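生活道具論 第4回 配布メモ
「返す・混ぜる・すくう」 台所の手道具を素材と柄から見る

先週の続きです。前回は鍋とフライパンで時間を使いきってしまって、肝心の「鍋の中に入れるほうの道具」がまるごと残りました。すみません、鋳鉄の話が楽しくてつい。今日はその残りをやります。ノートを取るのが追いつかないと何人かに言われたので、今回は話す内容をほぼそのまま文章にしてみました。そのぶん長いです。電車の中ででも読んでください。

前回の感想カードから少し。「フライ返しとターナーは違うものですか」という質問が複数ありました。この授業では同じものとして扱います。売り場でも両方の名前が並んでいますし、料理の本を読んでいてもまちまちです。私は祖母がずっと「返し」とだけ呼んでいたので、気を抜くと「返し」と言います。「お玉」と「レードル」も同じように扱いますが、穴のあいた「穴じゃくし」は別の道具として考えたいので、レポートで書くときは区別してください。「へら」はいちばん厄介な言葉で、木べら、ゴムべら、果てはフライ返しまでみんな「へら」と呼ぶ家があります。皆さんの家での呼び名、余白に書いておいてくれるとうれしいです(これは成績とは関係ありません。私が集めているだけです)。

1 先の部分を見る

手道具を見るとき、私はまず先を見て、次に首、最後に柄を見ます。順番はなんでもいいんですが、いつも同じ順番で見る癖をつけておくと、古道具屋で山になった中からひょいと一本取り上げたときにも慌てません。

先の部分で気にしてほしいのは、縁の厚みと、角の形と、面の反り具合です。フライ返しなら、縁が薄いほど食材の下にすっと入ります。お好み焼きを返した経験のある人はわかると思いますが、厚ぼったい樹脂の返しだと、生地の端がくしゃっと寄ってしまうことがあるでしょう。あれ、腕前のせいにされがちですけれど、道具の縁を触ってみてください。かなりの割合で道具のほうの事情です。

角の形は、使う鍋の底と合わせて考えます。まっすぐな縁は平らな鉄板に強く、丸い縁は中華鍋のように底が曲がったものに沿います。四角いけれど角が少し丸い、という中間の形は家庭用にとても多くて、フライパンの底の平らなところと、立ち上がりの曲がったところの両方をなんとかこなそうという形です。どちらにも満点ではない、でも一本で済む。家庭の台所の道具って、こういう折り合いのつけ方をしたものが多いんですよね。私はそこがたまらなく好きです。

反りについては、机に伏せて置いてみるのが早いです。ぺたっとつくか、真ん中が浮くか。浮くものは少しだけ汁をすくえます。炒飯を皿に盛るときには、浮くほうがこぼれにくくて助かります。

穴や切れ込みのある面もあります。油や水気が落ちるので、焼き魚やハンバーグには向いています。そのかわり、細かく刻んだものを集めて運ぶのは苦手です。穴のない面はその逆。レポートで取り上げる道具に穴があるかどうかは必ず書いてください。去年、フライ返しについてとてもよく書けているのに穴の有無が最後まで出てこないレポートがあって、私はずっと頭の中で穴をあけたりふさいだりしながら読みました。

2 首のところ

首というのは、先と柄をつなぐ細い部分のことです。正式な用語かと聞かれると自信がないんですが、授業の中ではそう呼びます。

首で見るのは角度と太さです。角度がついていると、深さのある鍋でも手を縁に当てずに先を底へつけられます。反対に首がまっすぐに近いと、力は伝わりやすいけれど、鍋のふちに手の甲が近づきます。熱いです。私は学生のころ下宿の小鍋でこれをやって、しばらく手の甲にうっすら線が残っていました。

太さは、しなりに関わります。細い首は軽くて、目玉焼きのように軽いものを扱うには気持ちがいい。大きな肉の塊を持ち上げるなら、もう少し頑丈なほうが安心です。店で手に取るときは、先を指で軽く押して、どこがしなるのかを見てください。面がしなるのか、首がしなるのか、それとも柄との境目がぐらつくのか。最後のぐらつきは買わないほうがいいです。

3 柄と素材の組み合わせ

さて、ここからが今日の中心です。同じ「台所の手道具」でも、全体が一つの素材でできているものと、途中で素材が切り替わるものがあります。下の写真で、先から柄の端までを目でたどって、どこで素材が変わるかを探してみてください。
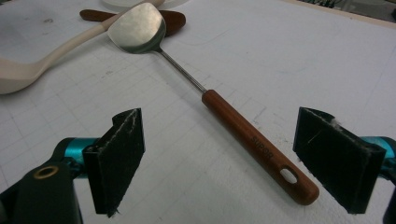 図1 金属と木を組み合わせたフライ返し(中央)。左にクリーム色の樹脂のお玉類、奥に木の平たい道具。

フライ返しは、面から軸まではステンレス、持つところは木です。軸が柄の端に差し込まれる形になっていて、柄にはSUPORと文字が入っています。こういう組み合わせだと、熱いところに触れる部分は金属に任せて、手が触れる部分は木に任せられるわけです。金属は熱をよく伝えますから、もし柄まで全部むき出しの金属だと、フライパンにかけっぱなしにしたときに持てなくなることがあります(業務用の道具には全部金属のものもたくさんありますよ。布巾を添えて持ったり、柄を中空にして熱が伝わりにくくしたり、それぞれ工夫があります)。

柄の端のほうにある楕円の穴も見てください。吊るすための穴です。丸い穴より楕円のほうがフックに通しやすい気がして、私は楕円びいきです。ただ、木の柄の穴のまわりは水が残りやすい場所でもあります。洗って拭くとき、柄の表面はきゅっと拭くのに穴の内側は忘れる。布巾の角をくるっと通しておくと、黒ずみの出方が違います。

クリーム色のほうは樹脂で、浅く広い形をしています。レードルと呼ぶか、取り分け用の大きなスプーンと呼ぶか、前に別の授業で見せたときは意見が割れました。私は「お玉類」と逃げています。樹脂の道具のいいところは、フッ素樹脂加工のフライパンや鍋に当たってもやさしいこと、軽いこと、それから水を吸わないことです。弱点は熱で、火のそばに置いて溶かした経験のある人はけっこういるはずです。耐熱温度は素材によってずいぶん違うので、裏や柄の刻印、なければ買ったときの台紙を見てください。台紙を捨てるな、と毎年言っています。

木の平たい道具は、木べらか、しゃもじに近いものかと思います。色がフライ返しの柄とよく似ているでしょう。素材名を当てたくなりますが、色だけで樹種を決めるのはやめておきましょう。塗装や油で色はいくらでも変わります。レポートでも「茶色の木」で十分です。わからないことは、わからないと書いてもらったほうが、読むほうは助かります。

4 木の部分の手入れ

木の柄、木べら、どちらにも共通の話です。

長く水につけない。これが一番です。洗い桶に一晩沈めておくと木が水を吸って膨らみ、乾くときに縮みます。それを繰り返すうちに細かい割れが入ったり、金属の軸との境目にすきまができたりします。食洗機も、メーカーが使えると書いていない木の柄は避けてください。洗ったらすぐ拭いて、風の通るところで乾かします。直射日光にがんがん当てるのも反りのもとです。

毛羽立ってきたら、よく乾かしてから細かい紙やすりで木目に沿ってなで、食用の油を薄く塗って、余分を拭き取ります。油は胡桃油や亜麻仁油のような乾きやすいものが扱いやすいです。オリーブオイルでもできなくはないけれど、べたつきが残りやすいので、私はあまりすすめません。なお、亜麻仁油のような乾性油を拭いた布は、丸めて置いておくと熱をもって発火することがあります。水にひたしてから捨てる。ここは大事なので線を引いておいてください。

塗装してある柄には油はしみこみません。つるつるしていて水をはじくようなら、無理に削らず、拭くだけでいいと思います。

軸がぐらついてきたときにどうするか。びょうで留めたものなら打ち直せる場合がありますが、差し込んで接着してあるものは、自分で抜いて貼り直すとなると接着剤の耐熱と食品まわりの安全が気になります。私は一度やってみて、あんかけの途中ですっぽ抜けました。以来、差し込み式のぐらつきは引退の合図だと思うことにしています。

5 金属の部分の手入れ

ステンレスは錆びにくいのであって、錆びないとは言えません。塩気の強いものをつけたまま放っておいたり、鉄の道具と濡れたまま重ねておいたりすると、点々と茶色いものが出ます。たいていはもらい錆なので、早いうちにクリームクレンザーで落とせます。

表面の仕上げにも目を向けてください。鏡のように磨いたものと、細かい筋目のついたものがあります。筋目のあるほうは、日々の擦り傷が目立ちにくいです。磨くなら筋の向きに沿って。横切るようにこすると、そこだけ光り方が変わってしまいます。

焦げつきは、ぬるま湯に面だけをつけて、ふやかしてから落とすのが楽です。このとき柄を湯に沈めないこと。背の高いコップに湯を張って、面を下にして立てておくとうまくいきます。ただし頭が大きいものはコップに入りません。うちでは古い片手鍋を使っています。

6 しまい方の話を少しだけ

立てる、吊るす、引き出しに寝かせる。どれにもよさがあります。立てるのは取り出しやすく、吊るすのは乾きやすく、寝かせるのは埃をかぶりにくい。困るのは引き出しで、お玉の丸みがほかの道具の上に乗っかって、閉めようとするとがつんと引っかかる、あれです。向きを互い違いにするか、お玉だけ別にするか。我が家では後者に落ち着きました。

金属のフライ返しと樹脂の道具を重ねてしまうと、金属の縁で樹脂に傷がつきます。傷には色もにおいも入りやすいので、せめて面どうしが当たらないように。カレーのあとの樹脂べらがうっすら黄色いのは、あれは傷がなくても起きます。あきらめましょう。私のはもう何年も前から黄色です。

授業のあとで「道具立ては何がいいですか」と聞かれることが多いので先に書いておくと、底が外せて洗えるものならなんでもいいです。見た目で選んでください。ちなみに私の道具立ては約2000円でした。重くて倒れないところだけは気に入っています。

7 手に持って比べる(次回の準備)

次回は教室で実際に持ち比べをします。家にあるフライ返し、木べら、お玉のうち、どれでもいいので一つ持ってきてください。新しいものより、使い込んだもの歓迎です。焦げていても欠けていてもまったくかまいません。むしろ見たいです! 尖ったものではありませんが、布巾か新聞紙で包んできてくださいね。

見る順番は今日のとおり、先、首、柄です。それに加えて次のことを家で試しておいてください。

指一本の上に横にして乗せ、釣り合う場所を探す。先が重いのか、柄が重いのか。
鍋の縁にかけてみる。落ちるか、とどまるか。
目をつぶって握ってみて、表裏がわかるかどうか。

三つめは柄の断面の形と関係があります。丸い柄は手の中でくるっと回せて、返す動作がしやすい反面、目をつぶると面の向きがわかりません。平たい柄や楕円の柄は向きがわかります。どちらが使いやすいかは人によるようで、前の年は教室がきれいに分かれて、なぜか最後はしゃもじ論争になりました。時間が足りなくなるので今年はしゃもじは別の回に回します。

提出物について

ミニレポート 400字。持ってくる道具を一つ選び、先・首・柄の素材と形、手入れの跡、使っていて困るところを書く。写真を貼ってもいいですが、写真は字数に入りません。道具を買った経緯は、書きたければどうぞ。「便利です」「使いやすいです」だけで終わらせず、何をするときにどう便利なのかまで書いてください。

締切は月曜の授業開始まで。研究室のポストでも、教室で手渡しでも受け取ります。表紙はいりません。名前を書き忘れる人が4月から続いているので、書いたらまず名前、それから本文を読み返す、でお願いします。

道具を持っていない人(寮の人など)は、私の箱から貸し出します。授業のあとに声をかけてください。木べらはすぐなくなるので、お玉でよければ確実です。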